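Household Materials and Waste, Week 5
Notes for Monday, Oct 4, 2021
Instructor: Gianni Gatti

Reading: Dimley workbook, pages 65 to 71. Bring it to class.

Last week we sorted by room. This week we sort by what a thing is made of, which gives different piles. A pantry shelf that looked like one group in September will usually split into four: paper and board, plastic, glass and ceramic, and mixed.

Cartons belong in the mixed pile. Milk and juice cartons feel like cardboard, but most have a thin plastic layer inside, and the long-life kind often has foil as well. Write "mixed" on your sheet even if your town takes them with paper.
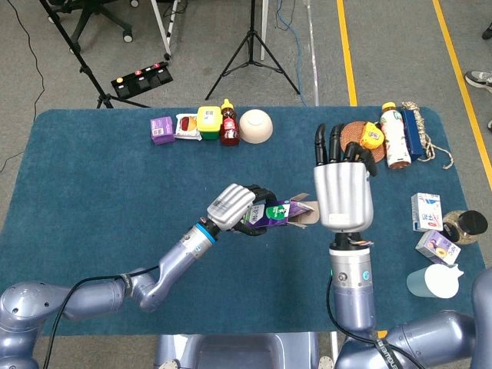 Squeeze bottles and drink bottles get two lines on the sheet, one for the body and one for the cap. The two are often different plastics. Look for the number on the base – if you can't find one, leave the box blank and do not guess.

Snack packs and clear food boxes are plastic, but check for a paper label. A label that peels off cleanly gets its own line. One that doesn't stays with the container.

Bowls, rope, coasters and tools are not packaging. List them under "keep" with the main material only. A tape measure counts as mixed.

For Thursday
Sort one shelf or drawer at home and fill in Form 421. Students in the Studthorpe section hand it in at the front desk – everyone else brings it to class. Late forms lose 5 points.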